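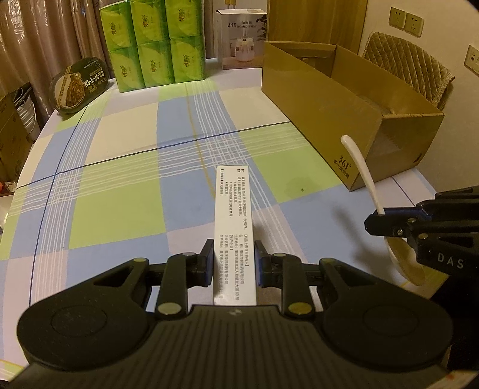

A plaid is defined by its sett, the sequence of colored threads that repeats across the warp and again down the weft. At the Kokkinos mill in Brirnham, the sett is worked out on paper before any yarn is dyed. Where two stripes of one color cross, the cloth shows that color at full strength; where two colors cross, the eye reads a blend. The tablecloth here, with its pale blue, lime green, white and light purple squares, depends on the thin white and dark blue stripes that cross them. Pale grounds lie close together in value, and a narrow dark line restores the edge between them.

Sofia Vasilakis, who drafts the setts, limits the dark stripe to 2 threads in a repeat of 200. A third thread, she says, makes the cloth look ruled, like ledger paper. Printed plaids avoid the problem of thread counts but lose the blended crossings unless the printer mixes them as separate inks.

Laundering is the other constraint. Light purples fade at a different rate from blues – a fault that shows first along the folds. The mill washes test squares from each dye lot and compares them with an unwashed strip under north light. Orestis Economou keeps the strips in a cabinet in Fandale, filed by lot number.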